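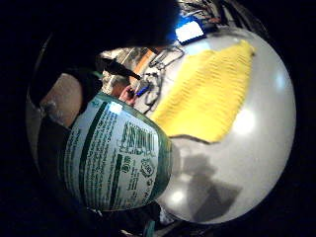 A bottle with a white and dark-green label.

Herbal Seller Gokora Changes Its Labels for Ginger and Turmeric

Gokora, a small seller of herbal products, will print new labels for its ginger and turmeric capsules starting in February. The company says many customers did not understand how much of the plant is in one capsule, and some were taking more than they wanted.

The old label gave only the weight of the whole capsule. The new one will show the weight of the dried root on a separate line, and below it the daily amount. For the ginger product this is 300 mg in each capsule, with a limit of 2 capsules a day.

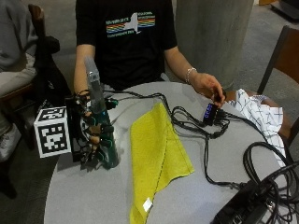

A clear bottle standing on a round table.

Mayuree Tanasarn, a pharmacist who advises Gokora, said the confusion came up again and again in letters to the company. "People read the big number on the front and they think this is the herb," she said. "The filler is also in this number. So we wanted to put it in simple words."

The labels were tested with 53 customers in two cities. They were asked to read the old label and the new label and then to say the daily amount. With the new label, 36 of them gave the correct answer on the first try - a better result than before, but the company agrees it is still not enough.

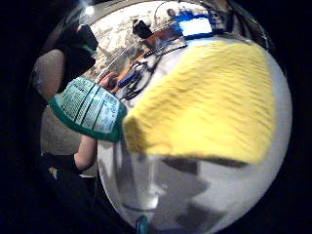
For this reason the type will be made larger one more time before printing. The warning for people who use blood-thinning medicine will also move from the bottom of the label to the line directly under the daily amount.
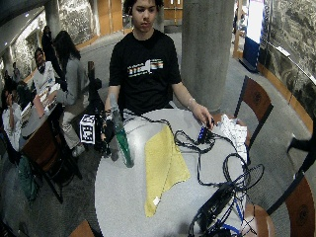
2 min read

Two other sellers are looking at the same question. Prumo has asked to see the test results, and Cosent, which makes herbal teas, plans to write the amount of each plant on the tea bag envelope and on the box.

Bottles with the old label will stay in stores until they are sold. The capsules inside are the same, Tanasarn said, and there is no need to return them. Customers who take other medicines should talk to their doctor or pharmacist before they begin with any herbal product - and they should bring the bottle with them to the visit.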